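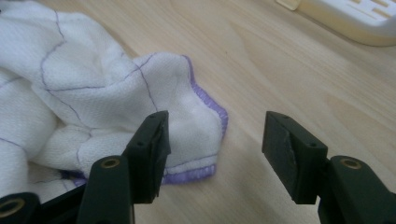 White cloth with purple stitching and a lavender overlocked edge, on the worktable at Osavcombe.

Jerkine Textile Reuse – progress report to the Bumberg Fund, period ending February

Work done

The sewing room at Osavcombe has been open through the whole period. We finished 953 cloths against the 900 in the grant agreement. Most went to the Ayaaba day center, which uses them for wiping tables and drying dishes. The rest are on the shelf for the spring order.

We changed the edge finish in the second half of the period. The first cloths had a plain turned hem, and Ayaaba reported that the corners came apart after repeated washing. Cloths are now overlocked all the way around, and the two layers are held together with free stitching across the middle. This takes 5 minutes longer per cloth. Returns have dropped to almost none.

Thread color is whatever is donated. We have a large stock of purple and lavender – enough for the next order.

Problems

One overlocker was out of use for three weeks waiting for a part. Folding and packing also fell behind, and 60 cloths were sent out late. Ayaaba was told in advance and accepted the new delivery time.

Spending

We have used 70 percent of the materials budget. The repair was paid from the equipment line. No transfer between lines is requested.

Next period

– Finish the spring order for Ayaaba
– Wash test on the new edge, results to be sent with the next report
– Second worktable for folding, if the quote comes in under budget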